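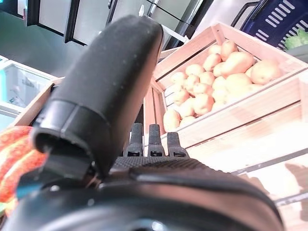

Notebook, Usmont store, December

Starch test, second batch

Started 7:40 a.m. Cold store was at target when I came in, so no change to the fan schedule. Pulled 19 tubers from the Fawzy lot, mixed sizes, nothing green and nothing with rot. Left them on the bench to warm up before weighing. Last batch I weighed them straight out of the store and the readings wandered, which cost us a morning.

Specific gravity by weight in air and weight in water, same as before. Bucket, hanging basket, bench scale with the hook underneath. The hook had picked up a bend at some point and the basket was touching the side of the bucket. Straightened it and re-zeroed. Anyone using the scale after me should check this first, it is easy to miss.

Total weight in air 1,638 g for the first basket. Weight in water is on the loose sheet taped inside the back cover, because I was working with wet hands and did not want to ruin this page. Will copy it over.

Fry test

Cut strips from 10 of the tubers, center cuts only. Rinsed, patted dry, fried in the small pot. Color came out darker at the stem end than I would like for this lot. Could be sugar ends, could be that the store ran too cold early in the season. The Jivance lot had the same thing last month and it faded after two weeks at the warmer setting, so I would try that before rejecting anything.

Oil was on its fourth use. Should have changed it. Treat the color scores as soft until I repeat with fresh oil.

Sprouting

Peeping on a few eyes in the Fawzy lot, nothing longer than a pinhead. Skulus lot is still tight. Both went in the same week, so the difference is probably variety.

Humidity logger by the door was reading low again. Swapped the battery, no change. The one on the back wall looks fine and agrees with the wet bulb, so I am using that one and have put tape over the display of the other.

To do

Copy water weights from loose sheet.
New oil, repeat fry test on the rest of the Fawzy pull.
Order a 600 ml beaker, the old one has a crack in the lip.
Ask Usmont office if we can run the small bay warmer for two weeks without upsetting the seed lots next to it.
Label the peel bin. It went out with the regular trash last time and we lost the dry matter samples.

Stopped at 3:15 p.m. Scale covered, pot drained, store door checked twice.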